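Left earbud much quieter than the right

Posted in June by Swati

My left earbud has been fading for months and now I get the singer but none of the drums. Both charge fine. I've reset them, unpaired them and re-paired them - no change. Is it dying, or can I save myself the 900 pesos the shop in Clesadwood wants for a new pair?

Hamish Bright
Earwax. Sorry. Take off the silicone tip if yours has one, hold the bud mesh side down and brush it with a dry, soft toothbrush. Preferably one you've retired. 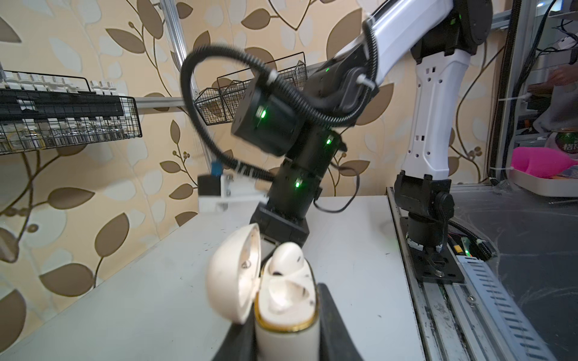 Go gently for 5 minutes and keep tapping the crumbs out. No water, no pins, and don't blow into it, which only sends the problem to a better address. Do the charging contacts with a dry cotton swab while you're at it.

Indden
buy new ones. mine did this and i lost it on the bus anyway

kekasgate_1930
Check the balance slider before you brush anything. It's in your phone's accessibility settings, under audio. Mine had slid left and I'd spent a week blaming the drummer.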